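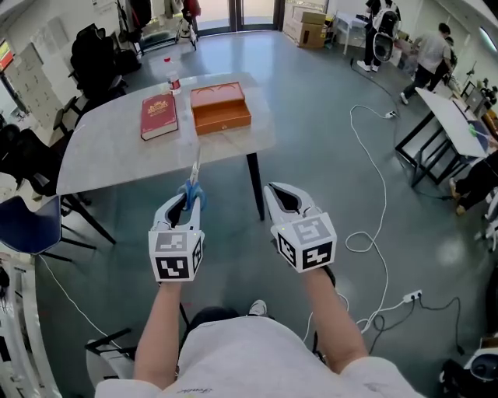

Maison & Rangement | Petites pièces, grandes tables

Il y a dans presque toutes les maisons, et dans bien des bureaux aussi, une table qui n'a jamais reçu de fonction précise et qui finit par les remplir toutes. On y ouvre le courrier, on y emballe les cadeaux, on y pose le gros livre qu'on rapportera plus tard à l'étage, et les ciseaux y passent d'un bord à l'autre sans jamais retrouver leur place. La mienne, pendant des années, a été une table de cuisine à rallonge, achetée d'occasion et baptisée Gusholm par la famille, du nom inscrit au crayon sous le plateau. Je l'ai aimée, cette table, et je l'ai maudite aussi, surtout les soirs où il fallait dégager un coin pour dîner.

C'est en pensant à elle que j'ai eu envie de consacrer quelques pages à ce sujet modeste entre tous : la table commune, ce qu'on y laisse et ce qu'on y range. Prenez un plateau gris clair à motif de marbre, des pieds de métal noir, un gros livre rouge à la couverture ornée de dorures, une boîte en bois d'un brun orangé avec son couvercle et son petit tiroir, un gobelet transparent à étiquette rouge derrière le livre, et une paire de ciseaux à poignées bleues. Voilà bien peu de choses, et pourtant tout le problème du rangement y tient. Où vont les ciseaux ? Que met-on dans la boîte ? Le livre est-il là pour être lu, ou pour être vu ?

Commençons par la boîte, parce que c'est elle qui me touche le plus. J'ai un faible ancien pour les boîtes à tiroir. Ma grand-mère en avait une sur son buffet, dont le couvercle fermait mal et dont le tiroir sentait le clou de girofle, sans que personne ait jamais pu dire pourquoi. Elle y gardait ses aiguilles, des timbres, deux ou trois boutons orphelins et une clé qui n'ouvrait plus rien. Un tiroir peu profond, voyez-vous, a cette grande qualité qu'on ne peut rien y perdre. Tout s'y étale sur une seule couche, et l'on retrouve d'un coup d'œil le crayon ou la gomme. Sous le couvercle, en revanche, on peut laisser régner un peu de désordre : les pelotes de ficelle, le ruban adhésif, les enveloppes déjà ouvertes dont on compte réutiliser le dos (je le fais toujours, c'est une manie).

Avant d'acheter une boîte de ce genre, mesurez vos ciseaux. Je le dis avec toute la tendresse d'une femme qui s'est trompée 2 fois. La première boîte que j'avais rapportée d'une brocante, une merveille, était trop courte d'un rien et mes ciseaux de couture y dormaient en diagonale, le couvercle entrebâillé. La seconde les acceptait très bien, à condition de n'y mettre rien d'autre. Depuis, je me promène avec un mètre ruban dans le sac, et les brocanteurs me reconnaissent de loin !

Les ciseaux, parlons-en. Des poignées de couleur vive sont un vrai bonheur dans une pièce partagée. Le bleu, surtout, se voit merveilleusement bien sur un plateau gris clair, alors que des poignées noires disparaissent au premier journal venu. Chez moi, la règle est simple et à peu près respectée : les ciseaux de la table restent à la table. Ceux de la cuisine ont leur crochet, ceux de couture leur étui, et celui qui coupe du carton avec ces derniers fait la vaisselle toute la semaine. Pour les ranger, je préfère la position couchée, dans une boîte fermée s'il y a des petits à la maison. Si vous tenez au pot à crayons, glissez-les lames vers le bas et choisissez un pot lourd, en grès par exemple, qui ne basculera pas quand on les attrapera en passant.

Reste le livre. Un gros volume relié, à la couverture rouge et or, n'est pas un objet qu'on dissimule, et je trouve un peu triste de le confiner à une étagère haute. Posé à plat sur le côté gauche d'une table, il donne le ton, il réchauffe tout ce gris. Mais un livre qui vit sur une table vit dangereusement. Les gobelets sont ses ennemis naturels. Gardez entre eux une bonne distance, une trentaine de centimètres si la table le permet (30 tout juste, c'est la longueur d'une règle d'écolier, et c'est ainsi que je vérifie), et ne posez jamais la tasse dessus, même vide, même pour une minute. Les dorures n'aiment pas non plus les chiffons humides. Un pinceau doux et sec, passé du dos vers la tranche, leur suffit amplement.

J'ai longtemps cru qu'une table rangée était une table nue. J'en suis bien revenue. Une lectrice qui tient un atelier de cartonnage à Olness m'a écrit en janvier pour me raconter sa méthode, que j'ai adoptée aussitôt et que je recommande à tout le monde depuis. Elle autorise 4 objets à passer la nuit sur la table, et tous les autres doivent regagner leur logis avant l'extinction des lampes. Le choix est libre et peut changer chaque soir. On s'aperçoit très vite de ceux auxquels on tient : chez elle, c'est une lampe, un plioir, le livre en cours et une coupelle pour les bijoux qu'elle retire avant de travailler. Chez moi, le livre gagne toujours, et la boîte aussi.

Un mot du plateau lui-même. Les décors de marbre gris clair ont envahi nos intérieurs et je ne m'en plains pas, car ils pardonnent énormément. Les miettes et la poussière s'y font discrètes, les traces de crayon un peu moins. Un chiffon en microfibre à peine humide, puis un second bien sec, et l'affaire est faite. Évitez les poudres à récurer, qui ternissent bien des surfaces, et passez de temps en temps la main sous le bord : c'est là que se cachent les taches de colle. Sous la boîte, collez quatre pastilles de feutre. Elle glissera sans rayer, et vous la pousserez plus volontiers pour nettoyer dessous.

Et puis il y a les chaises, qui font la moitié du travail. Une chaise à l'assise bleu marine, glissée bien près de la table, rend à la pièce tout son passage, alors qu'une chaise restée de travers suffit à donner l'impression que rien n'est fait. Les manteaux sur leur portant, les papiers au mur plutôt qu'en pile, et la table peut de nouveau servir. Dans ma propre salle à manger, j'y consacre 8 minutes vers sept heures du soir, la radio allumée, pendant que la soupe chauffe.

Quant à la vieille Gusholm, elle est désormais chez ma nièce, couverte de pots de peinture, et la rallonge coince toujours du même côté.

Classé dans : Rangement, Objets du quotidien, Tables et bureaux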